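The Voices Group

It started with a shoebox at the tip shop in Zoltcombe, and I only picked it up because it was raining and I didn't want to walk back to the car yet. Two dollars, it said on the lid. Inside were answering machine tapes, the tiny ones, packed in rows like teeth. I had no machine to play them on. I bought them anyway and drove home with the box on the passenger seat, belted in.

I should say I love this sort of thing. Other people's shopping lists, postcards with the writing gone brown, the names scratched inside school atlases. My sister calls it snooping and I suppose it is, but it's snooping with such a lot of affection in it! By the weekend I'd found a player on the buy-and-swap page, from a man in Flerkau who threw in the batteries, and I sat on the kitchen floor and pressed the button.

A woman said, "It's only me. I've got your good scissors."

Then the beep, and then a boy who wanted to know whether cricket was on, and then the woman again, laughing this time, saying she'd found the other scissors too. I played that one until the kettle boiled over. There were 39 tapes in the box and I'd heard ninety seconds of one.

What would you have done? I made a group. I called it Voices of Zoltcombe and Surrounds, and used a photo of the shoebox for the cover, and invited everyone I knew, a matter of eleven people, two of whom left straight away. I posted the scissors message with the surname bit snipped out and wrote underneath, Does anybody know this laugh?

Nothing for a day. Then somebody wrote, "Sounds like Mum but it isn't Mum," and somebody else wrote, "That dog in the background is a kelpie," and they were off. I'd had no idea how much people can get from a phone message. A retired train driver placed a goods engine by its horn. One of the high school teachers heard a clock strike and knew it for the one in the old Torres Hotel, the one that always ran a stroke over, so whoever was calling had been standing at the public phone in the foyer. They argued about the clock for a week. I printed the argument out, all of it, and it took the whole ink cartridge.

We made rules as we went, mostly after I'd done something silly. No surnames. No tapes with crying on them, not in public. If you thought you knew a voice you didn't say so in the comments, you wrote to me, and I wrote to the family. I got that one wrong exactly once, with a bloke ordering gravel, and his daughter rang me up and was so gracious about finding her father talking on the internet that I went pink to the elbows. She asked for the tape. I drove it over that afternoon. She'd put the gravel driveway in again herself, she said, the same width as his.

By December there were 677 of us, which is a good many more people than live in Zoltcombe. They'd come from everywhere. Someone in Tinberg had grown up here and moved away at nine, and listened to every clip at night with the lights off. People started sending in their own tapes, wrapped in tea towels and old socks, and I bought a second player, and then a third when the second one ate a message from somebody's nan. (We got it back. A fellow in the group talked me through it with a pencil and sticky tape, over four hours, typing with one finger. I have never concentrated so hard on anything.)

And all that time I was looking for the scissors woman.

She was on six of the tapes. She never gave a name, because she never needed to. She was always "only me". She rang about lemons. She rang to say the road was under water at the causeway, and not to come, and then rang again to say somebody had come anyway and was sitting in her kitchen in her dressing gown. Once she just sang, the first line of something, and said, "There, what's the rest of it? It's been driving me up the wall." The group found the rest of it in under five minutes, thirty years late, and I can't tell you how happy that made me. I ran outside and told the chooks.

But no one knew her. Hundreds of people could tell me the make of her tap, and no one knew her!

On 22nd February a message came in from an account with no picture. It said: I think the box was mine. I gave it away by accident when I moved. Is there one where she sings?

I wrote back so fast I spelled my own name wrong. We went back and forth all evening. He was a careful writer, full stops on everything. He lived 400 kilometres off, up the coast, and had been told about the group by his physiotherapist. The woman had lived two doors down from him for most of his life. Not a wife, not a sister. He didn't say what, and I didn't ask, though you can imagine how badly I wanted to. He said they'd shared a pair of good scissors and a lemon tree, and that one of them had always rung the other at six.

I offered to post the tapes. He said he'd sooner come and get them, if it was all the same to me, as he'd like to see whether the tree was still there.

So I asked him if he'd mind company, and he thought about it overnight, and wrote, "A little." I took that to mean a little company. The moderators took it to mean he'd mind. We put it to a vote, and then the vote turned into a catering thread, the way every thread in that group eventually does, and in the end we settled on the hall, midday, tea and sandwiches, no speeches and no filming him. Anyone who wanted to say hello could, and anyone who didn't could sit with a plate and listen to the clips through the big speaker. Sixty posts about whether egg goes off. Someone drove over from Flerkau with a second urn.
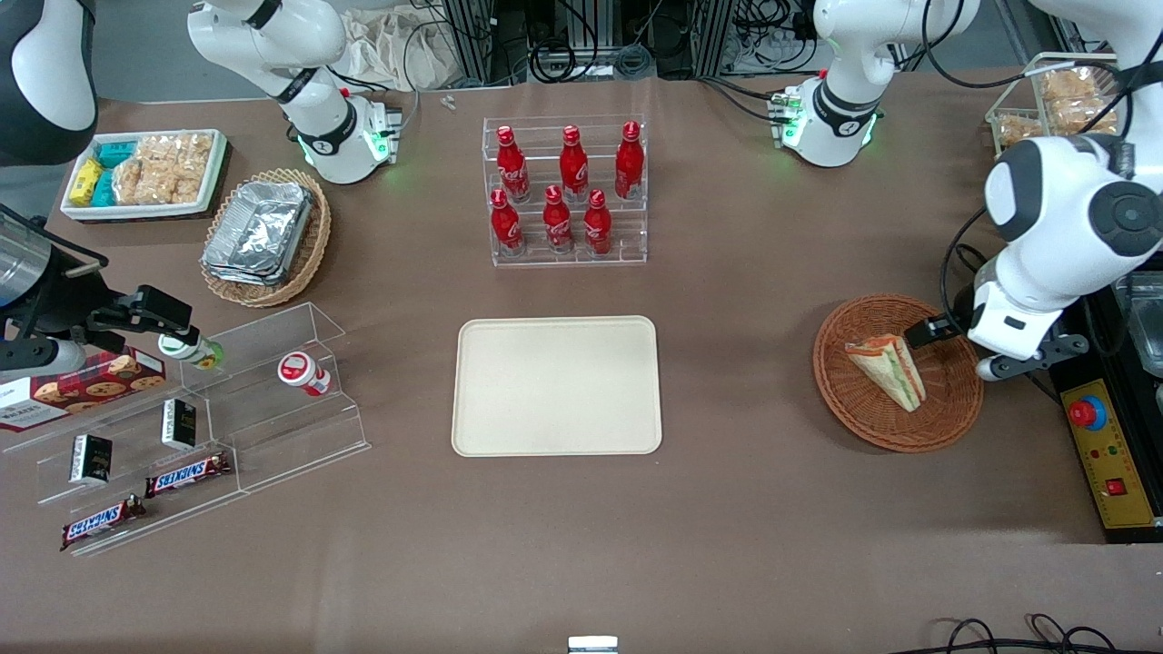
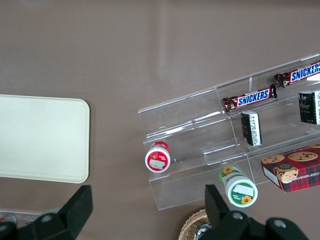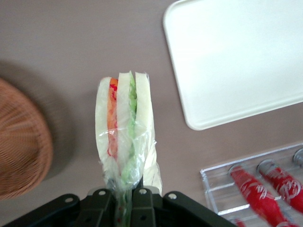
First, a sandwich wedge at the woven basket; second, the clear stand and the cream tray; third, a sandwich in its wrap.

He was smaller than his full stops. He had a good coat on and he stood inside the door with his hat held against his chest while the train driver shook his hand and the clock people, who'd made up by then, shook it too. I'd put the shoebox on a chair by itself. He didn't open it. He sat down beside it and laid his hand flat on the lid, and somebody poured him a tea.

I'd promised myself I wouldn't hover, and I hovered. After a while he looked up and said, "You've heard all of them?"

I said I had. Some of them a lot of times.

"Then you'll know she never gave them back," he said. "The scissors."

I laughed much too loudly and so did he, and then he asked if we could have the singing one, so I went over to the player and found it. It's the fourth tape, second side, after the man about the guttering. The hall went quiet. She sang her one line. She said, "There, what's the rest of it?" and the beep went, and from all over the room, not together and not very well, they gave her the rest of it.

He didn't join in. He was nodding along, a bit ahead of the tune.

The tree was still there, by the way. We walked down after the washing up, nine or ten of us, and the young couple who own the place now let us in by the side gate and went to find a bag.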